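Emergency stop button

An emergency stop button is a manually operated switch used to halt a machine when a hazard arises. It is separate from the normal stop control and takes priority over all other commands.

Operation

Most types have a mushroom-shaped head on a spring-loaded stem. Pressing the head opens one or more normally closed contacts and latches the stem in place. The head must then be twisted, pulled or turned with a key before the circuit can close again. Resetting the button does not restart the machine - a separate start command is needed.

Tarkutton pattern

The Tarkutton pattern, drawn up by Yasuo Imai at a works in Nagano, uses two contact blocks on a single stem. Its head is 27 mm across and travels 15 mm under the panel. The maker, Vukside, rates the contacts at 400 V. A later version made at Brotby has a shorter stem for shallow housings.

Colour

The head is normally red on a yellow background. Red is also used for ordinary stop and power buttons, so colour alone does not identify the type. 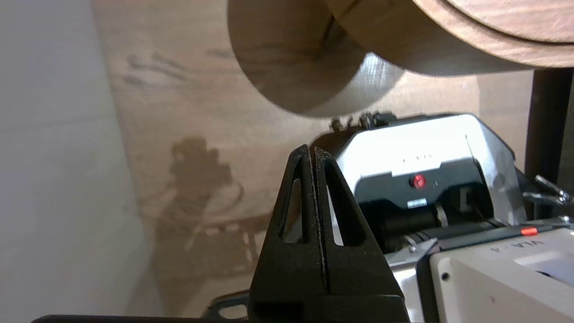 A small round red button on a dark grey front panel.

See also: Limit switch; Safety relay; Interlock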